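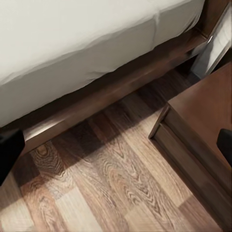
Réduction de cidre, troisième essai

Les deux premiers essais de lentilles au cidre étaient trop acides. Le problème venait de l'ordre des opérations : j'ajoutais le cidre en fin de cuisson, et il n'avait pas le temps de réduire. Bendik Westerberg me l'avait signalé en commentaire dès octobre, je n'en avais pas tenu compte.

Protocole actuel, pour quatre personnes : 458 g de carottes et de panais en dés, deux échalotes, 50 cl de cidre brut, 250 g de lentilles vertes. Les échalotes suent à l'huile, feu moyen, 12 minutes. Le cidre entre à ce moment-là, seul, et réduit de moitié à découvert. Les légumes et les lentilles ensuite, avec de l'eau à hauteur. Sel à la fin.

J'ai comparé deux cidres, le Dorum et le Kudex. Le second est plus sucré et laisse un fond collant dans la cocotte — à déglacer avec un peu d'eau. Je garde le Dorum.

Atieno Rashidi remplace le cidre par du vermouth sec, en divisant le volume par trois. Pas encore testé. Il faudrait sans doute retirer les panais, qui prennent beaucoup de place avec un alcool aromatisé.

Les restes se tiennent bien deux jours au réfrigérateur. Réchauffer à couvert, avec une cuillère de moutarde.

Publié le dim. 19 mai — Classé dans : légumineuses, cuisson à l'alcool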